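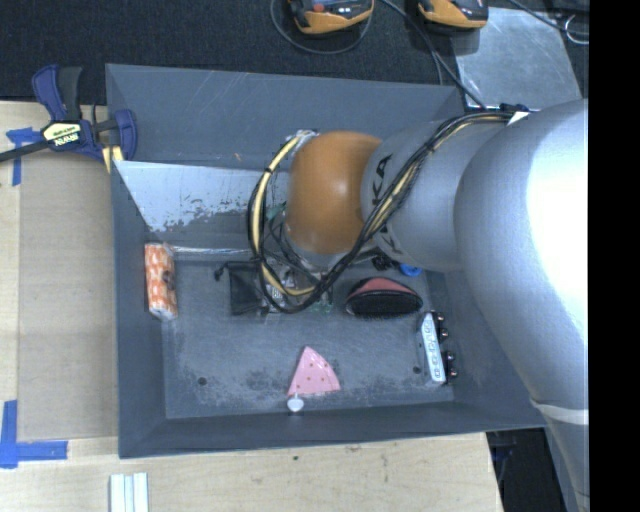

April, evening

I stayed late again with the planner. The grasp part is fine now, I think. What is not fine is everything between the grasp and the lift, when the arm must come out of the bin without its own cables touching the walls. Our collision model has the arm, the bin and the table in it, but the cable bundle is only one fat capsule that I drew by hand last month. A real cable moves. The capsule does not.

So in the morning I changed the capsule to 4 smaller ones which follow the wrist angle. It sounds simple, but it cost me most of the day. Planning time became too long at first, and I found that Ulent was checking every capsule against every other one, also those which can never meet. After I wrote the list of allowed pairs it was quick again.

Then I ran 1,000 plans in simulation with the old model and 2,000 with the new one. The old one refused 414 of them, mostly in the corners, and many of those I would have accepted by eye. For the new one I don't have the numbers ready, the log parser from Saler does not like my new field names. I must fix that before the call with Thepsuriya.

One thing makes me unhappy. The power strip stands up close to the right wall, and the depth cloud gives a hole there instead of a surface. The planner reads a hole as free space. I set unknown cells to occupied for now -- it is safe, but the right side of the bin becomes nearly unreachable. Maybe a second viewpoint would help. I will try to ask Cleson for the older mount.

Also my legs hurt from standing. Tomorrow I bring the other shoes, and I start with the parser.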